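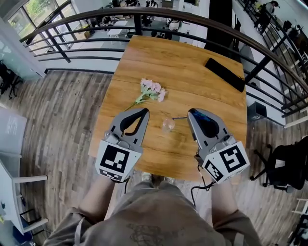 Flats by the water: what do buyers at Osley Quay pay for?
Student project report, module 2
By M. Rezende
18/04/2026
Print this page | E-mail this page

Why this topic

Osley Quay has been half building site for as long as I have been on the course. Two blocks finished, one to go. Everyone in town has a view on the prices, mostly that they are silly. I wanted to see what the extra money goes on — the water, the fittings, or just the newness.

What I did

Collected 86 asking prices for two-bedroom flats, from agents' windows and their websites. Split them into 3 groups: on the quay, within ten minutes' walk of it, and the rest of town. Wrote down floor area, which floor, parking, lift, balcony, service charge where given. It often wasn't given. Had to ring up for those and not all of them rang back.

Asking prices only. Sold prices come through months later and I ran out of time for that. So everything below is what sellers hope for.

Boltier House

The older of the two finished blocks. Brick, deep balconies, one lift. Service charge on the flat I looked at most closely was £2830 a year, which covers the lift, the cleaning, building insurance and the shared garden. Parking is extra. The agent's leaflet has the charge on the back page in small type, and the website leaves it out alltogether.

Flats facing the water were listed higher than the same layout facing the car park, on every floor where I could compare the two. The gap got bigger going up. Ground floor hardly any difference, you look straight at the quay wall.

Sarkov Court

Newer. Lights and heating run from a phone, video entry, parcel lockers by the door. All the adverts lead with this. But comparing flats of the same size and floor, the asking prices were close to Boltier House, and in two cases lower. Smaller balconies might explain some of it. Also the third block is going up right in front, so the lower floors will lose part of thier view. Not mentioned in any advert I read. It is on the planning notice on the fence.

Rest of town

Bigger rooms for the money, nearly always. Several had a garden. Fewer lifts, and parking is on the street with a permit. Flats in the ten-minute group were a mixed bag, some priced as if they were on the quay. "Moments from the water" seems to mean anything up to the railway bridge.

What I think it shows

View and floor level matter most in these listings. Gadgets much less than the adverts suggest. The service charge is a real cost and should be on the first page — a buyer comparing two flats on price alone would get it wrong.

Problems

Floor areas measured differently by different agents, some count the balcony. Some flats listed twice, took out the ones I spotted. Would need sold prices to do it properly, so I'd like to run it again in July when more have gone through.

Table of listings is in the appendix, handed in on paper.

Contact the course office | © Osley College, Property and Housing Studies | Back to top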